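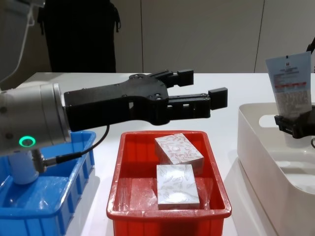 **Acta de la reunión de almacén, 19 de mayo de 2020**

Preside Arben Đorđević. Se aprueba el acta anterior con una corrección: el pedido a Cuypers era de 792 unidades y figuraba otra cifra.

## 1. Cubetas de la mesa blanca

Se mantiene el reparto por colores: azul a la izquierda, roja en el centro, blanca a la derecha. Se había propuesto pasar la roja a un extremo, pero el turno de tarde no quiere cambiar el orden ahora que todos lo conocen.

Los tubos van en la azul, de pie y con el tapón hacia abajo. Las cajas pequeñas y los paquetes de pañuelos van tumbados en la roja. La blanca queda para las cajas altas de pañuelos y para lo que no quepa en las otras dos.

Desde Plondstead preguntan si pueden usar cubetas de un solo color con etiqueta. Se les contestará que sí, siempre que la etiqueta vaya en el lado largo.

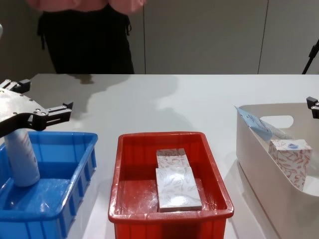 Queda sin resolver la altura de la mesa. Dos personas del turno de mañana la encuentran baja para trabajar de pie. Se pedirá precio de unos suplementos para las patas antes de junio.

## 2. Pañuelos y papel

El proveedor ha cambiado el tamaño de los paquetes y en una misma entrega llegan de dos medidas. Se acuerda no separarlos por medida en la mesa; se separan al cerrar la caja de envío. Las cajas altas se colocan de pie, nunca tumbadas.
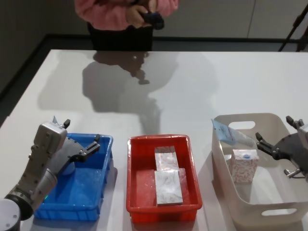 *Paquetes en la cubeta roja y caja de pañuelos con flores en la blanca.*

Hay existencias para cubrir unos 80 envíos. Arben propone pedir 1.000 paquetes más a Motar. Se aprueba, con entrega partida en dos veces para no ocupar el pasillo.

## 3. Plástico de las cubetas

Se discute si el forro de plástico transparente debe ponerse siempre. Hay quien lo ve incómodo porque se arruga y los paquetes planos se enganchan en los pliegues. Otros prefieren conservarlo por los tubos, que a veces llegan manchados. Acuerdo: forro solo cuando haya tubos abiertos o cajas con polvo. Se retira al terminar el turno y no se reutiliza.

Tekdale ofrece láminas rígidas a medida. Se pedirá una muestra para la cubeta roja.
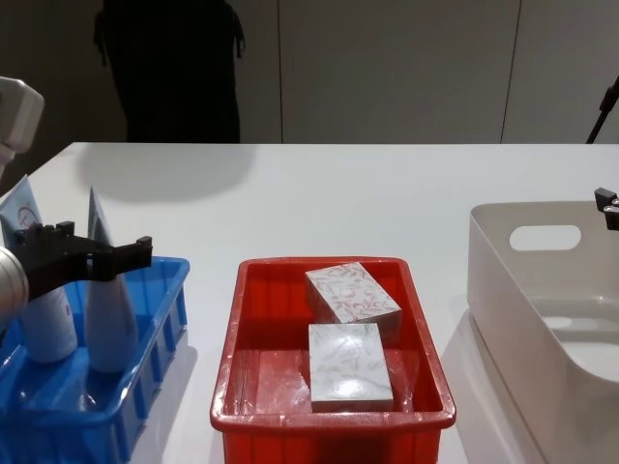

## 4. Tareas pendientes

- Contestar a Plondstead sobre las etiquetas (Arben).
- Pedir la muestra a Tekdale, con las medidas del fondo tomadas por dentro.
- Confirmar con Motar las dos fechas de entrega.
- Reponer 16 cubetas rotas del estante del fondo. Las rajadas en el borde se tiran.
- Precio de los suplementos de la mesa.

## 5. Ruegos y preguntas

Se pide que las tarjetas y los sobres sueltos no se dejen apoyados en la cubeta blanca al final del día. Se guardarán en el cajón de papelería.

La próxima reunión será en junio, en la misma sala.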